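4.3 What went wrong with pouring

Of all the tasks in the tabletop set, pouring taught us the most, and it did so by failing in ways we had not planned for. Wiping, stacking and lid removal failed loudly: something fell, or the arm hit its force limit and stopped. Pouring failed quietly. The policy would finish its motion, put the bottle back, report success, and leave a wet ring beside the mug. We find this kind of fault far more interesting than a crash, and we spent most of the project's second half chasing it.

The training data came from people using the Idier hand-held gripper, a two-finger tool with the same finger shape and the same wide-angle camera as the one on the Flarkow arm. Each finger carries a square marker, so that the opening of the gripper can be read straight from the video. In total we kept 1,401 pouring demonstrations, recorded at the Trovstead lab and in two kitchens nearby. Bottles, cups and the clutter around them were changed often. A typical demonstration (Figure 6) has a clear plastic bottle of cloudy white liquid held between the fingers and tipped toward a cream-colored mug that already has a dark drink in it.

The bottle in that demonstration is near half full, and this matters a great deal for what follows. At half full, a small tilt is enough to start a thin stream, and the stream is easy to steer. The person holding the tool can see where the liquid lands and shifts the wrist to suit. When the bottle is almost empty, the tilt has to be much steeper, and the neck ends up in a very different place relative to the hand. When it is full, the first few degrees already send out a gulp.

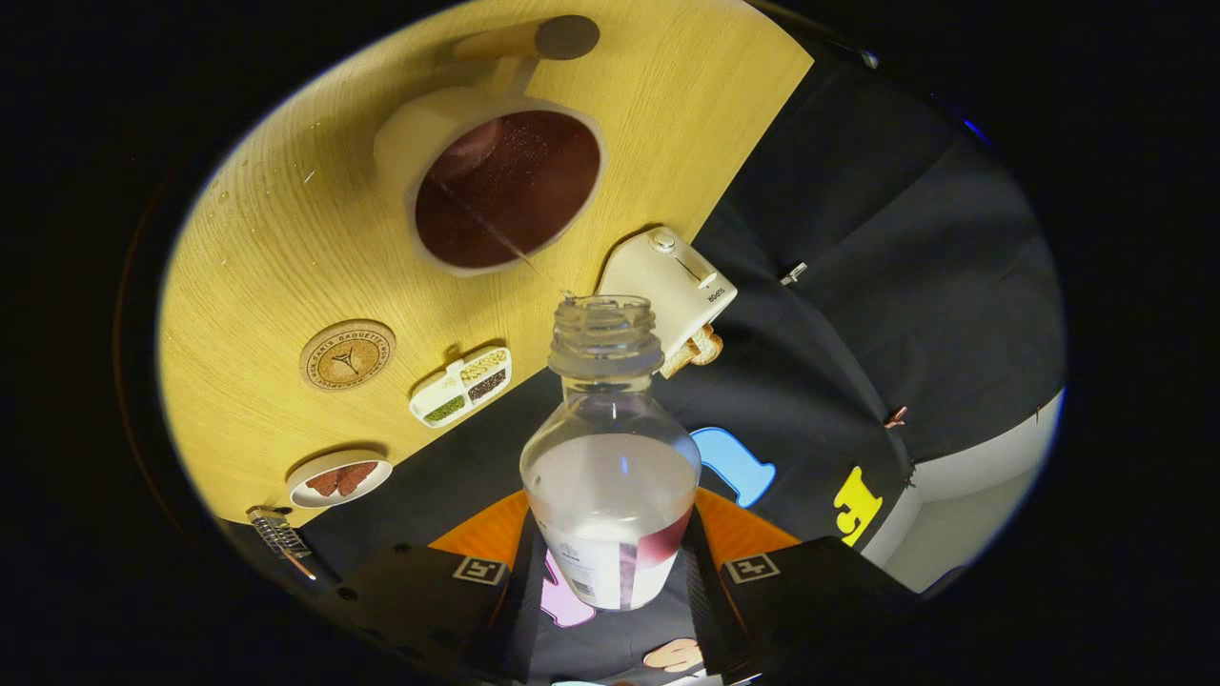 We first noticed the trouble in a batch of 800 robot trials run by Dénes Szénási over several weeks. The success check at that time was simple: the mug had to weigh more at the end than at the start, and the bottle had to be standing. By that rule the policy looked wonderful. Szénási then put a thin absorbent sheet under the mug for the remaining trials, just to keep the table clean, and the sheets told a different story. Liquid was landing outside the mug in 89 of the trials that had been scored as successes.

That number sent us back to the logs with real excitement, as it was the first clean, repeatable fault we had found in the whole system. Three causes stood out.

The first was slip. A smooth plastic bottle turns a little between the fingers as the weight of the liquid moves toward the neck. The tool's position is tracked well, but the bottle's angle inside the grip is not tracked at all. A person corrects for this by eye without thinking. The policy saw the same pictures but had learned to lean mostly on the tool pose, and so it kept pouring along the line it expected. In the worst cases the bottle had turned far enough that the stream started early and came down on the near side of the mug.

The second was the liquid itself. A thin stream of clear or pale liquid takes up very few pixels, and after the video is shrunk for the network there may be nothing left of it but a glint. We tested this directly by blanking out the stream in recorded clips and feeding them back to the policy. Its actions hardly changed! In other words, the network was pouring without watching the pour. It found the mug, it found the bottle, and then it played out a motion that was right on average.

The third was our own filtering, and we are a bit embarrassed by it. The Fodor cleaning script dropped every demonstration in which the wrist made a quick sideways move during the pour, on the theory that such moves were tracking errors. Some were. Many others were people saving a bad pour, and those were exactly the moments the policy needed to see. When we put them back and trained again, the spills became both rarer and smaller.

There is also a safety side to this. Our early trials used plain water at room temperature, and a missed pour meant a damp table. The same miss with hot tea, or with a powered appliance standing next to the mug, is a different matter, and kitchen tables do tend to have both. After the fault was found we stopped all trials with warm liquids, moved every plug and cord behind a splash guard, and added a hard rule in the controller: if the bottle is tilted for more than 30 seconds in total, the arm turns it upright and waits for a person. The rule is crude - it knows nothing about where the liquid is going - but it puts a limit on how much can end up on the table.

We changed the success check as well. A pour now counts only if the gain in the mug matches the loss from the bottle, with both weighed before and after. It is slower, and it makes our headline results look worse, and we would recommend it to anyone working on liquids. The older scores are kept in the appendix next to the new ones so that readers can compare them.

Figure 6. A pouring demonstration recorded with the hand-held gripper. The stream reaches the drink near the lower right part of the mug's opening.

The slip problem remains open. We tried softer finger pads, which helped with dry bottles and did little for wet ones. Reading the bottle's angle from the video looks more promising, and the flat surface of the liquid inside a clear bottle may turn out to be a very handy cue for it. We began collecting labels for this in November and describe the first tests in Section 5.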